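ok Trelluvness thread bc I just finished the episode and I can't sit still. spoilers up to last night. mute me if you need to

1/ the TRP list came out this afternoon and we're number two. TWO. behind Foltdale again. a show where the same woman has been in a coma since June

2/ and I know people will say ratings don't matter, the love is what matters etc. tell that to Mazza, who cancelled the hospital show on a cliffhanger with the dad still in the elevator

3/ anyway the episode. the engagement. I was not ready

4/ she walks in wearing her mother's green sari and he drops the tray. drops it!! and the music doesn't even start, they let it be quiet for a second. whoever edited that, I owe you dinner

5/ then of course the aunt. the aunt has had that letter for 60 episodes. 60. she has moved it from the drawer to the rice tin to her purse and back to the drawer

6/ and tonight she FINALLY takes it out and it's the wrong letter. I yelled. my neighbor knocked on the wall

7/ theory time – the brother swapped it at the temple. go back and watch him, he's holding the purse while she ties her shoe. he's got it way too long

8/ Karine MacLeod replied to me saying it was the cook. Karine I love you but the cook was in the village that whole week, they said so twice

9/ ok she's now sent me a screenshot of the cook in the back of the temple shot. hmm. hm. that could be anyone in a yellow scarf

10/ can we talk about the new track though. do we need a lookalike. she's already got a stepsister AND a business rival, where are they putting another one

11/ if they do the memory loss thing again I'm out. (I am not out. I said this last year and I was back by the next commercial)

12/ someone asked where to start if you're new. don't start at 1, it's a totally different show, he has a mustache and they're enemies over a sugar mill. start at 121, the rain one, and just accept that you don't know who the twins are

13/ Tarnamico has the old ones up but the subtitles are a mess. half the time the grandmother is called "sir". kind of adds to it tbh

14/ watching on my phone again bc the tv's taken, so that's my whole evening

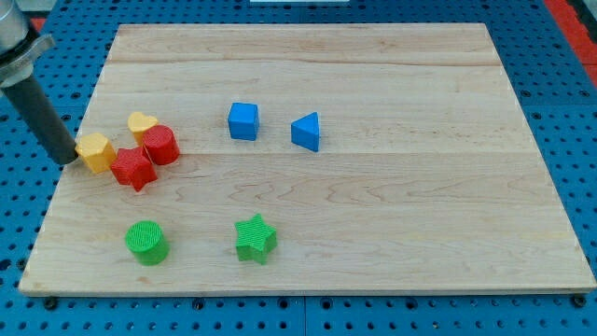 pale wood, blue pegboard

15/ back to it. promo for tomorrow is 8 seconds long and I've watched it more than I'm going to admit. he says "I never signed it". signed WHAT. the mill papers? the marraige thing??

16/ if it's the mill papers then grandpa lied on his deathbed and I can't handle that, he was the only decent one in that house

17/ oh wow this thread got 2,000 likes while I was typing, hi new people, pls be nice about the stepsister, she's having a hard time

18/ Karine says cook again. I'm going to bed. ok no I'm rewatching the tray first

19/ it IS a yellow scarf but the cook's one has the tassles. look at the edges. it's the brother, goodnight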